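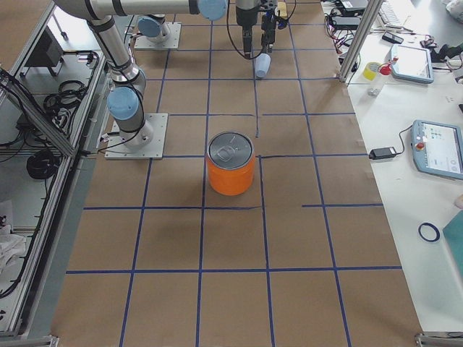 Another planner that solves everything until you move the table — that was the first comment under our last job posting, and it had more upvotes than the posting had applicants. We kept it. The person who wrote it had a point, and we would like to hire somebody who thinks that way.

Software Engineer, Motion Planning and Test Tooling
Dremon, robotics software group
Full time, on site, 4 days a week in the lab and the fifth wherever you like

Dremon writes control and planning software for work cells where two arms share one table. Our planner is called Skerka. It takes a goal, a model of the cell and whatever the perception side believes is on the table, and gives back paths for both arms. In simulation it does this very well. We have stopped being impressed by that, and we don't put simulation scores in slides any more.

On the real table the numbers are worse. Our standard test is a run of 1,000 pick and place moves with cups and cans on a taped grid. Last March one of those runs produced 48 failures. Two engineers spent a week arguing over whether they were planning failures or perception failures, and our logs could not settle it. The logs are the reason for this job.

What you would work on

Most of your first year goes into Vunano, our record and replay tool. It stores joint states, planner requests and object poses, and is supposed to let us play a run back and see which part of the stack was wrong first. Right now its clocks drift apart, it drops messages under load, and the replay sometimes picks a different path from the one the arm took. You would fix that, or tell us it should be thrown out and make the case.

After that: collision checking when one arm is holding something, grasp poses for objects that are upside down, and a calibration check that runs before every session without anyone having to remember it. The tape grid was laid by hand and is not straight everywhere. If your code assumes it is, you will find out.

You will also be the person who says no to demos. We get asked for them often.

What we need from you

Solid C++ and enough Python to clean up after the rest of us. You should have shipped code that moved a physical arm, and be able to describe a time it moved the wrong way. Know your transforms. Know what a timestamp means and who set it. A degree is fine, and so is no degree.

Learned policies are welcome here if you can show they beat the boring method on the same table, with the same objects, on a run you didn't pick. So far we have tried 2 and kept neither. We may be wrong about the next one.

What you should know before you apply

The lab is crowded and there are cables on most flat surfaces. Expect to stand near a teach pendant more than you would like. We have no on-call rota. Pay is fixed by grade, and we send the grade table before the first call so that nobody wastes an afternoon.

How to apply

Send a resume and one page on a robotics result you don't believe, your own or somebody else's, and what you would log to check it. Please skip the cover letter. Shortlisted candidates get a paid half day with a real Vunano recording and a question we don't know the answer to.

Hiring for this post is handled by Abbasi Recruitment. Mark your application "Skerka tooling." Applications are read as they come in, and the post stays open until it is filled.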